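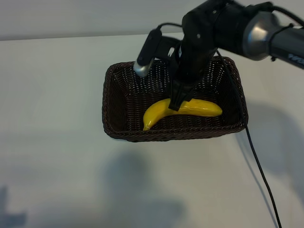 Ilisex Motion and Grasp Software, two-arm license

Sold and supported by Wovanwood. Runs on Lindemann and Bovau controllers.

We sell a fair number of planning packages, and most of them arrive with a brochure that says they will pick anything. We don't repeat that on our pages. Ilisex has been on our own bench since June, and what follows is what we would tell you over the phone.

What you get

Ilisex is a planner, a grasp module and a logging tool in one installer. The planner handles one arm or two. The grasp module takes camera input and proposes finger positions for a parallel gripper, ranked by a score. The logger records joint positions, gripper commands and every camera stream against one clock. If you only want the logger, ask us, but the vendor won't discount much for leaving the rest out.

Grasp scoring

The score is a number from 0 to 80. The manual calls it "confidence." We'd call it a ranking and leave it at that. A high score means Ilisex likes that grasp better than the others it came up with, and it tells you very little about whether the part will stay put. Simple curved shapes such as a banana are easy work for any grasp module these days, so please don't buy on the strength of a fruit demo, ours or anyone else's. Put the same fruit against the wall of a basket and the ranking gets more interesting, as the planner also has to keep the wrist and cables clear of the rim. The collision model knows about the wrist. It knows nothing about cables unless you draw them in yourself as boxes, and you should.

Two-arm planning

This is the part worth paying for, with reservations. You define the held object as a single body, give each gripper its contact point, and the planner keeps the distance between the two fixed while the object travels. It's fine with rigid things. Wicker flexes, though, and a rim that gives a little under the fingers is enough to make the "fixed" distance wrong.
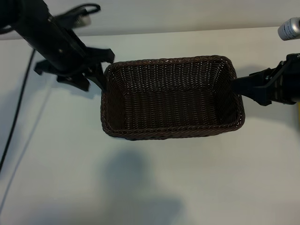 You can loosen the constraint with a compliance setting that has 12 steps. Steps 1 through 4 behaved the same as far as we could tell. The higher ones let the arms drift apart sooner than we liked, so try your own object slowly before trusting a value from the manual. Wolfram Gerlach on our applications desk keeps a settings file for soft and woven containers and will send it with any two-arm order. He'd want me to add that it is a starting point and he won't be held to it.

Perception

Ilisex takes a fixed camera, wrist cameras, or a mix. The fixed view does most of the planning work. Wrist views are used late in the approach, and that's where I'd be careful. Close up, dark material next to a black finger can leave hardly any edge between them, and the segmentation will still hand you an outline. It doesn't flag a bad one. Turn on the overlay and look before you let it close the gripper.

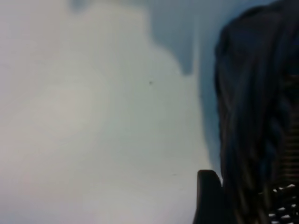
Wrist camera view: gripper finger at the bottom, dark material close in on the right.

Before you order

The loop rate is quoted at 2000 Hz. That is the inner joint loop only; camera updates run at whatever your cameras and computer can manage, and the data sheet is vague on this. Bovau users need the current controller firmware. Lindemann users should check with us first -- older cabinets talk to Ilisex but drop gripper status now and then, and the planner takes silence to mean "closed."

There is no undo in the calibration screen. Export first.

A trial license is available. Use it on your worst part. If it handles that, call us, and if it doesn't, we'd like the log anyway.

Wovanwood Automation Supply | Contact sales | Support | Copyright Wovanwood, all rights reserved | Back to top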